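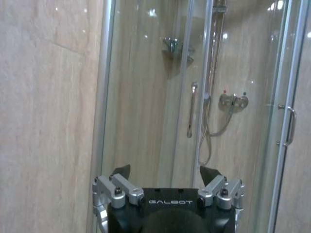
Corner shower enclosure, silver frame, against the beige tiled wall

Hanrahan House Conversion – Progress Meeting Minutes
2018-01-30, site office, ground floor

Present: owner's rep, architect, Birkow (general contractor), Plirnley (mechanical and plumbing), Tulel (windows and stone). Structural engineer by phone, dropped off twice.

Previous minutes: accepted. One correction, item on roof drains should say north side, not south.

Schedule
Birkow has the job 4 days behind. Cold weather, mortar work stopped. Wants heated tenting on the east wall so masons can go back. Owner's rep asked who pays. Birkow says weather allowance, architect wants to see what's left in it first. Birkow to send the number.
Plaster on second floor done except the stair hall. Third floor lath started.
Attic framing inspection passed, paperwork not back from the city yet.

Windows
84 sashes total in Tulel's contract. First batch back from the shop, 17 rejected by architect on site walk, putty lines rough and paint on the glass. Tulel will redo at own cost, no argument. Wants them picked up, Birkow says no truck free. Left it that Tulel collects.
Storm windows: color still not picked. Architect leaning toward the dark green in the old photos. Preservation office has to sign off either way.
Weights and cords, keep the old ones where posible. Nylon cord not OK.

Stone
Entry arch, 2 stones cracked worse than the survey showed. Tulel proposes dutchman repair on one, full replacement on the other. Quarry sample too yellow, second sample coming. Engineer wants shoring left in until both are set. Birkow not happy, shoring blocks the main door and all deliveries are going round the back. 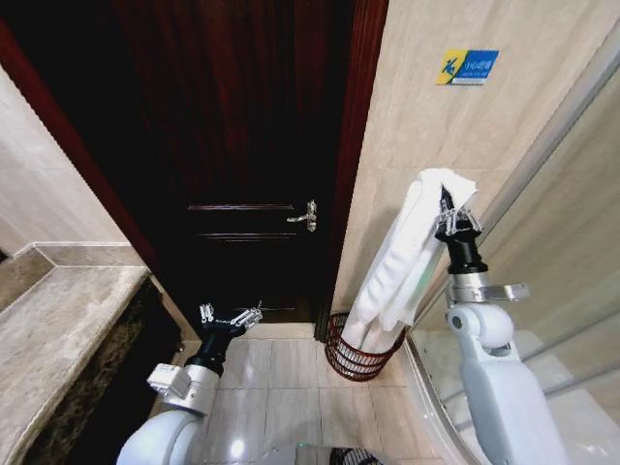 Back ramp is icy in the mornings, drywall crew complained. Birkow to salt it before start of work and put down mats inside. Also stop parking on the ramp. Said this last time.

Mechanical
Ductwork in the old library: Plirnley's main run hits the plaster cornice at the west end. Choices are drop the ceiling in the corridor or split the run in two. Architect won't touch the cornice. Plirnley to redraw with the split and send to architect and engineer together this time.
Boiler delivered, sitting in crate in the basement. Flue liner not here. Plirnley chasing supplier.
Temporary heat on third floor keeps tripping the breaker. Electrician to look, wasn't at meeting, Birkow will call.

Offices and finishes
Furniture layout for the new offices came in from the owner, too many desks in the front parlor, blocks the fireplace. Owner's rep will take it back to them.
Floor refinishing: original oak OK in the parlor and library. Corridor boards are too thin to sand again, architect suggests clean and wax only. Agreed.
Hardware schedule still missing the closer types. Architect to fix and reissue.

Code items
Fire marshal wants the rear stair door to swing out. Landing is short. Architect drawing up a option with the landing extended, may need a variance. Owner's rep asked how long a variance takes. Architect will find out.
Exit signs, edge-lit type accepted for the stair hall.
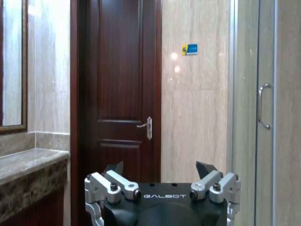 Bathroom, beige marble and dark red-brown wood

Change orders
Attic insulation, approved.
Extra lath repair third floor, held, need the marked-up plans.
Heated tenting, see Schedule above.

Actions
Birkow – allowance balance, ramp salt, call electrician
Plirnley – duct redraw, flue liner date
Tulel – pick up sashes, second stone sample, paint sample for storms
Architect – stair door option, variance timing, hardware schedule
Owner's rep – desk layout

Next meeting: second week of February, same place, time to be e-mailed. Engineer to attend in person if the shoring is still up.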